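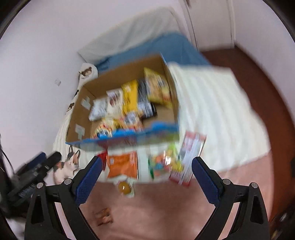 Section 2. Setting the Wall Panels

The Skerbridge cabin kit is supplied with 61 numbered wall panels. Read this section in full before lifting any panel into place.

1. Check that the floor deck is level in both directions. Correct any error at the piers.

2. Snap a chalk line along each side of the deck to mark the inside face of the bottom plate.

3. Stand corner panel 1 at the rear left corner and brace it to the deck.

4. Set the remaining rear panels in number order, working left to right. Fasten each panel to its neighbor before releasing the brace.

5. Set the side walls, then the front wall. Leave the porch opening clear.

6. Measure both diagonals of the bedroom wing. Adjust the braces until the two measurements match.

Note: Panels for the Gakow floor plan with rear deck include a door header, part 607. Install it before the top plate.

CAUTION: Do not remove temporary braces until the roof trusses are fastened. Do not set panels in high wind.

For replacement panels, contact Stillier Homes and quote form 208.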